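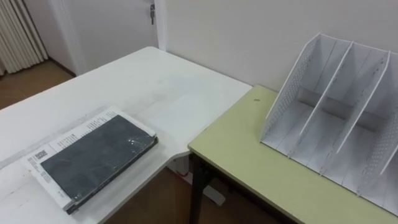

The book task has taken up most of our Saturday sessions at the robotics club since the spring. The robot has to find a closed book lying on one desk, pick it up and put it upright in a slot of a file organizer on the next table. We use a white magazine organizer with mesh sides and two solid dividers, and the dividers are what cause trouble. Their tops slant, so a book that comes in too low catches on the edge. The green table is also a little lower than the white desk, and our first program assumed they were the same height.

Ottmar Sauerland, who runs the club, wants 100 logged attempts per team before the meet in Flotirberg. We have 70. Bindlow's team has 80 and a better arm, but they practiced with thin paperbacks and I don't know how they will do with a thick spine.

Grasping is still the weak part. A book flat on a sheet of paper gives the fingers very little to get under, and the paper tends to come along with it. Last month we changed the approach so that the book gets pushed toward the edge of the desk first and is gripped from there. It is slower. I think it is worth the time, but Prado disagrees and has kept the old version on his laptop.

The next job is labeling. We have some 1,000 stills to go through, and I have done the first folder. If anyone from the Fedano group still has the script for sorting them, please send it to me before August.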